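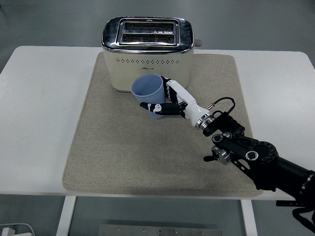
Progress on the hand comparison, February

This report covers the second part of the work that Hosbridge is paying for. The goal is the same as before: to find out if the Vondell hand, with its separate fingers, is worth the extra cost over the simple Sikden gripper with two jaws.

We made 232 grasp trials with the Vondell hand on kitchen objects. The light blue plastic cup was used the most. We kept the toaster on the mat during the cup trials, so the fingers have to work with a neighbor near them. The trials with the Sikden gripper are fewer, 145 until now, and I do not want to compare the numbers before both sets are complete.

Two points are open. The closing force of the thumb is still set by hand for each object, and this takes more time than we planned. Also, the cable above the wrist limits how far we dare to turn the arm, and a longer one is ordered. 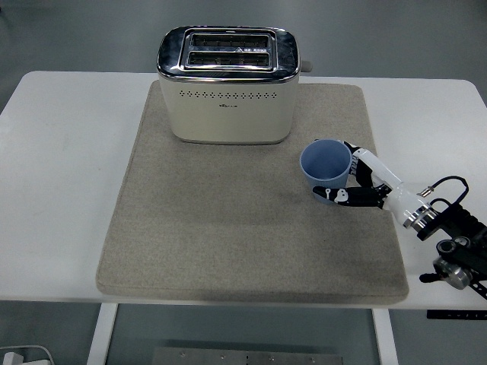
Shojaei asks whether the same force setting could serve for all thin plastic objects, and would like to see this tested before more money goes into new fingertips. We agree and will add it to the plan. The cost of the fingertips, roughly 2,000 dollars, stays in the budget but will not be spent until the test is done.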